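I have spent two winters at Prastwood making examples for a learning system, and I want to argue for something that sounds boring. We should throw away less.

The usual practice in our field is simple. A person guides the arm through a task, the result is saved, and later another person goes through the recordings and keeps only the clean ones. Clean means quick, smooth, no second try. At Prastwood we did exactly this in the first winter. The task was a thin flexible line that had to be picked up and put into a shallow tray, in simulation, with two arms beside one long table. The policy we trained on the clean examples was beautiful to watch until the moment it missed the line. Then it closed its fingers on nothing, lifted them politely, and carried the nothing to the tray.

Of course it did. We had never shown it a miss.

My colleagues answered that a miss is noise and that more clean data will drown it. I understand this opinion, and for some tasks I think it is correct. If you are stacking blocks of one size, a miss is rare and a bit dull. But a line that bends is a different matter. It lies in a new curve every time, and the person who guides the arm must hesitate, go back, and come from another side. In my opinion this hesitation is the most valuable part of the work. A learner who sees only finished confidence will learn to be confident, and this is a poor skill by itself.

There is also the question of where the cameras look. For the Endumness set we argued for most of July about this. One group wanted a single high view, because it is cheap to store and the labels are easy to check. I was in the other group. From one side a forearm covers the other arm's base, and from another its shadow lies over the mat so that colours become hard to trust. Near the gripper you see the fingers very well and almost nothing of the task.

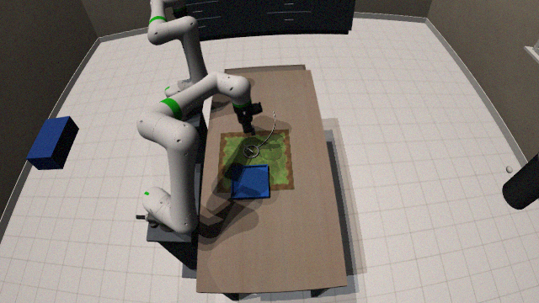
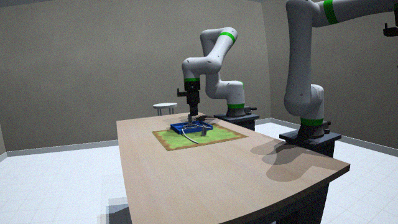
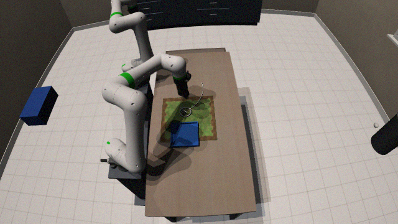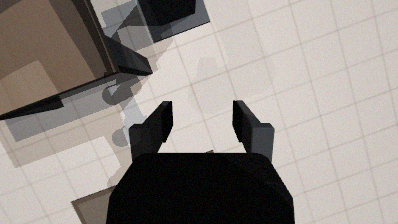 A view which is bad for a human is not always useless for the learner, and I would keep it. What I would not keep is a recording where the saved arm positions and the saved views do not agree in time. We found 21 of those in one batch from Zurness, after the training was already finished, and they did more harm than all our clumsy grasps together. My patience goes to this kind of error now. Let the operator be slow, but let the clock be right.

The cost is real, I admit it. Keeping the failed tries means somebody has to mark them, and marking is tiring work - after 15 recordings I start to see a good grasp where there is none. The Chung tool helps a little, as it lets you put a mark at the moment when the try goes wrong instead of judging the full recording. We still disagree about what to call these moments. I write "recovery" and others write "error", and I suspect that the word changes what people decide to keep.

For the next set I have asked for one rule only, that no example is deleted in the same week when it was made. It can be set aside and marked as ugly, and a second person can look at it later with fresh eyes. So far the answer from the storage side is that they will think about it.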